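Revised in April. Replaces the earlier note on bid form entry.

# How to Fill Out the Unit Price Schedule for a Municipal Paving Bid

These steps apply to the Venville public works bid packet and to any town that uses the same form. Read the whole packet before you enter a price. The schedule is Section 5, and it refers back to quantities given in the drawings.

## Before you start

You need:

- the bid packet with all addenda
- the drawing set, full size or half size
- written quotes from your suppliers and subs
- a blank copy of the schedule for working figures

Check the addenda first. An addendum can change a quantity, delete an item, or move the opening time. On the Bodstead Road packet, Addendum 2 changed the curb quantity from 628 to 682 linear feet, and two bidders priced the old number. Both bids were rejected as nonresponsive.

## Step 1: Check the quantities

Do your own takeoff for every item that carries real money. The town pays on measured quantity, but the low bidder is picked on the quantities printed in the schedule. If your takeoff differs by more than a few percent, send a written question before the cutoff. Do not change the printed quantity.

## Step 2: Build each unit price

For each line, add labor, equipment, material, hauling, and disposal. Then add overhead and profit. Divide by the printed quantity and round to the cent.

Labor must be figured at the wage rates bound into the packet. Check the job class for each worker. A laborer who runs a roller is paid as an operator for those hours.

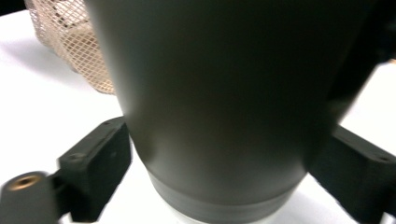

Mobilization is a lump sum and is handled differently. Venville caps it at 5 percent of the total bid, so leave that line blank until the other lines are done. Any amount over the cap is cut to the cap at award, and you do not get to move the difference somewhere else.

## Step 3: Extend and total

Multiply each unit price by its quantity and write the result in the last column. Where the unit price and the extension disagree, the unit price governs. A misplaced decimal in the unit column is therefore the worst error you can make on this form.

| Item | Unit | Qty | Unit price | Extension |
|---|---|---|---|---|
| Concrete curb | LF | 682 | $18.00 | $12,276.00 |
| Adjust casting | EA | 5 | $100.00 | $500.00 |

The prices in the table show the layout only.

## Step 4: Write the total in words

The total goes in figures and in words. Words govern over figures. Have a second person read the words aloud against the figures.

## Step 5: Sign and attach

- Sign in ink. The signer must be listed on the corporate resolution.
- Acknowledge each addendum by number.
- Attach the bid bond. The Teixeira and Pelach packets use the same bond form, but the owner's name must match this job.
- Initial any correction next to the change. Do not use correction fluid.

Questions on the form go in writing to Jovita Cisneros, purchasing. Answers are issued to all plan holders by addendum. Phone answers are not binding.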